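Skip to content
We use cookies to keep this site working and to see which pages get read. Accept | Manage settings

Rurnalstead Makers' and Automation Circle
Minutes of the June meeting

Print this page | E-mail this page

The meeting came to order at 7:15 p.m. in the back workshop, a little behind time, as a good many of us were still enjoying the lemon cake and it seemed a shame to hurry anybody. The May minutes were read and accepted with one correction (the soldering evening is in the small room, not the large one, so please don't all go to the wrong door again!).

1. Teaching the arm by demonstration

Most of the evening went to the Okar project, which is our name for the effort to show a robot arm how to service the inside of a desktop computer. For those who have joined us lately, the idea is that a person does the job through the arm, either by taking hold of it and guiding it along or by driving it remotely from the Siddiqui hand controller, and the motions are saved so that the arm can later be trained on them. The job in hand is memory modules, with the tower lying on its side, its panel off, and the gray printed fixture next to it on the bench to hold the parts.

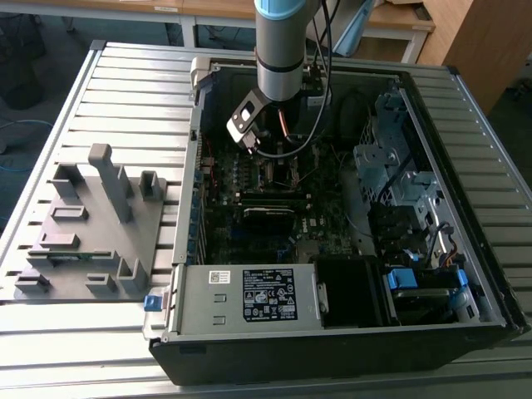
One member asked whether guiding by hand wouldn't be kinder to beginners than the controller, having found on a first try that the wrist kept wanting to go the wrong way when the stick was pushed. There was a good deal of friendly talk about this. The project lead agreed that hand guiding is easier to pick up, and said it would stay open to anyone who likes it, but pointed out that an operator's arm tends to get between the overhead camera and the case, and a recording with a sleeve across the memory slots is hard to learn much from. It was settled that new people will start by hand and move over to the controller when they feel ready, with no pressure on anybody.

The lead then reported that 20 demonstrations were saved this past month, of which 6 were set aside. Most of those were put down to the operator stopping to think halfway through, so that the arm simply hung there, and a pause like that gets learned along with everything else. We were all asked to plan the move first and then make it in one go, slowly but steadily. A second run is always welcome, and it is no disgrace to throw one away.

We also talked for quite a while about the wrist camera. Several members who drive remotely said they now look at that view nearly the whole time once the fingers are down near the slots, and go back to the overhead one only for the trip over to the fixture.

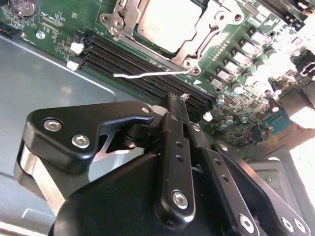

It was agreed that both views will be recorded every time from now on, and that the operator should check the two are running before touching the controller. Somebody brought up the bright light on the bench, which washes out part of the wrist view, and a suggestion to try a paper shade on the lamp was warmly received. Two members kindly offered to bring one.

2. Fokura software

The new release of the Fokura recording program has been put on the workshop machine. It lets you trim the beginning and end of a run, which many of us had been wishing for. The older recordings will still open, though the notes attached to them have to be typed in again, and help with that would be very much appreciated. There are 11 files to go through, and it's pleasant enough work with a cup of coffee.

3. Starting position

There was some confusion last month over where a run ought to begin. After some back and forth, the meeting decided that every demonstration will start with the gripper above the open case, clear of the cables, and that the operator will wait for a spoken "go" before moving.

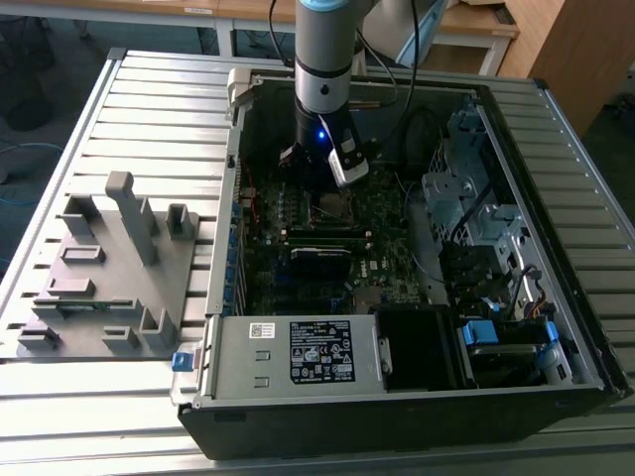
Anyone standing nearby should keep their hands off the bench from that point on, please, and whoever is at the controller should have the stop button within easy reach. The same rule holds for hand guiding, where a second person will mind the button. A printed card with these steps is going up by the door.

4. Other business

The sign-up sheet for July practice is on the corkboard, and there are still places in the early evening. The kettle has been replaced. Would whoever borrowed the long hex key set please bring it home to us, as we do miss it.

The meeting closed at 9:05 p.m., with thanks to everyone who stayed to stack chairs.

Print this page | E-mail this page

Get our newsletter! Enter your e-mail address to receive meeting notices and workshop news. You can unsubscribe at any time.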